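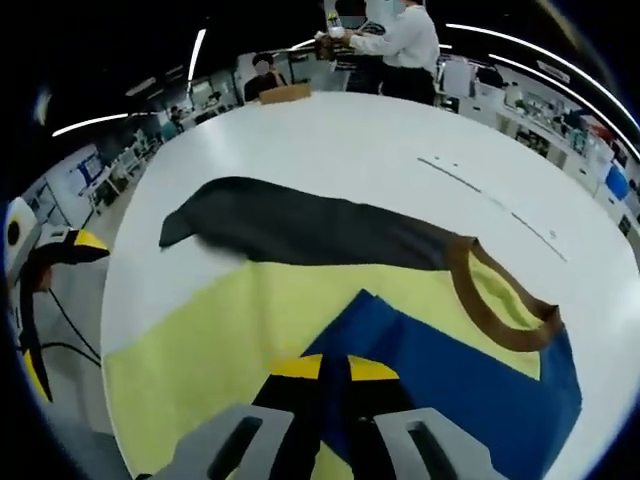
DATASETS / HOUSEHOLD CHORES / LAUNDRY

Home | Files | Data card | Issues | Changelog | License

# Zukgate Laundry – data card and README

Zukgate Laundry is a set of 300 short recordings of people handling clothes on a table with hand-held grippers. It was put together to train and test policies that fold laundry. Before you download it, please read the section on what it can't tell you. It's longer than the section on what it can.

## Why we made it

Every few months somebody posts a clip of a robot folding a shirt and the replies fill up with people ready to throw out their laundry baskets. The shirt in those clips usually starts flat, alone, face up and square to the machine. Laundry at my house has never started that way. We wanted recordings where garments lie on top of each other: a pale yellow T-shirt with something dark across it and something blue partly under and partly over it, and a collar that has to be told apart from a sleeve before any folding can happen.

## What is in it

- T-shirts, long sleeves and assorted pieces of fabric, on a white tabletop
- Wrist-view video from a wide-angle lens, left uncorrected
- Gripper opening and pose for each step
- A plain-text note for each recording, saying what the person was asked to do

Video runs at 30 frames per second. No recording is longer than 60 seconds, so a number of them stop before the job is done. Those are marked `partial`. Don't filter them out and then report a success rate as if they'd never been there.

## Collection

Halyna Hutsuliak ran the sessions at Hanimholm, in a working room with other people at their desks. Backgrounds are busy and we did not clean them up. If your model needs a bare wall behind the table, it isn't going to cope with a kitchen.

The person chose which piece to pick up first. We didn't script that, and it makes the data messier to learn from. Two people given the same pile will often start at different corners, and both will be fine.

## Baseline results

We held out 30 recordings and set up similar piles for a policy trained on the rest. Roscoe Lindqvist did the scoring. The policy was decent at taking hold of cloth. It was poor at taking hold of one layer. Its favorite mistake was to grab the shirt and whatever lay under it, lift both, and carry on folding with full confidence. Dark garments on light ones went better than the other way around, and we don't know why.

We also tried the Van Dusen checkpoint, which scores well on single shirts. It did worse than ours on overlapping clothes. That says more about the single-shirt test than about Van Dusen.

## What this data can't tell you

- Whether a robot can do your laundry. A person closed the gripper in every recording, and that person already knew what a sleeve was.
- Anything about sorting, washing, drying, or matching socks.
- How a policy handles cloth that has slid off the table. We stopped recording when that happened – a bad choice, to be fixed in the next version.
- Speed. People using these grippers are slower than people using their hands, and a policy that copies them will be slow too.

## Recommended use

Use it for layer separation, grasp choice on cloth, and finding collars and corners. Please don't use it to back up a claim that folding is solved. If you publish results, include the piles you gave up on and say who straightened the shirt before the run.

## Known problems

- Strong curvature near the edges of the view. Lens calibration is in `calib/`, and the file for the left gripper was wrong until the November update.
- Some notes say "fold" when the person was only asked to flatten.
- The Gasurance loader skips the last step of every recording. Use ours until they patch it.

Report bad labels under Issues, with the recording number. Roscoe reads them in the morning.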